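How do you go shopping for a robot?

Have you ever saved up your pocket money for something big? Maybe a bike, or a games console? Then you already know a lot about how grown-ups buy robots! They have to save, make lists, compare prices and change their minds (sometimes more than once).

Let's pretend your school kitchen wants a robot arm to help with the dishes and the fruit. Where would you start?

Start with the job

It's very tempting to start by looking at robots, because robots are brilliant. But good planners start with the job. What does the robot have to pick up? How heavy is it? How far does it have to move? Does it need to work all day, or only after lunch?

A robot that lifts car doors would be far too big and strong for a plum. A tiny robot that sorts buttons couldn't lift a stack of dinner plates. Write down the job first and you can cross lots of robots off your list straight away.

How much does it cost?

Our pretend kitchen has 2000 pounds to spend. In the catalogue there's a small arm called the Rudd, and it costs 900 pounds. Hooray, there's loads left over!

But wait. An arm on its own is like a bike with no wheels. It needs a hand, and robot people call that a gripper. The Emeck gripper costs 252 pounds. Then you need a computer to tell the arm what to do, a strong table to fix it to, and some spare parts. Soft fingertips wear out, just like the soles of your shoes, so the kitchen puts aside 50 pounds for new ones.

Try this sum: 900 + 252 + 50. Did you get 1202? That leaves 798 pounds for the computer, the table and everything else. Suddenly it doesn't sound like quite so much!

A list of all the things you want to buy, with the price next to each one, is called a budget. Real budgets always have a bit of money kept back for surprises.

Measure everything!

Before you buy an arm, you need to know how far it can stretch. That's called its reach. If the plates are further away than the arm can reach, you've bought a very expensive statue.

You also need to think about walls, shelves and plugs. Where will the cable go? Can the arm swing round without bumping into anything? Planners at a company called Standetti put tape on the floor in the shape of the robot and walk around it for a whole morning. What a great idea (and you could try it at home with a cardboard box).

Try before you buy

The best bit is the test! Lots of robot shops, like Jisisix, let you bring your own things along. You set them out the way they would be in real life and see how the arm gets on. Plates are thin and stand up on their edges in a rack. Apples are round and like to roll. Can one gripper manage both? It's much better to find out before you've paid.
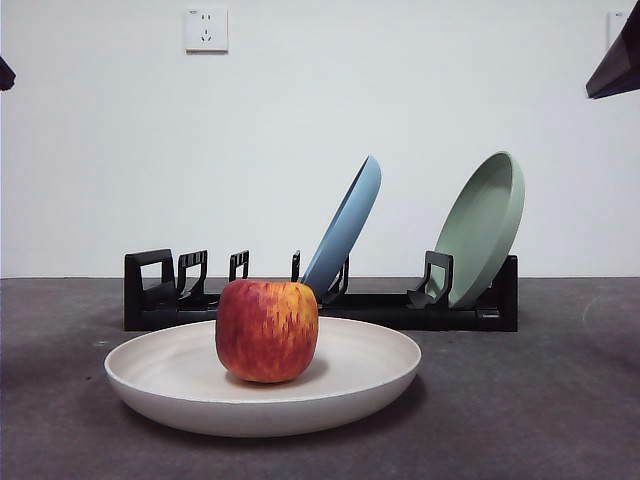 Your turn: plan a robot

Choose a job in your house that you'd love a robot to do. It could be pairing socks, feeding the cat or putting the pencils away. Now get a big piece of paper and write down:

What the robot has to pick up
How far it has to reach
Where you would put it, and where the nearest plug is
What else you'd need to buy to go with it
How you would test it

Draw your robot too, and give it a name. Then swap plans with a friend and see if they can spot anything you've forgotten to put in your budget!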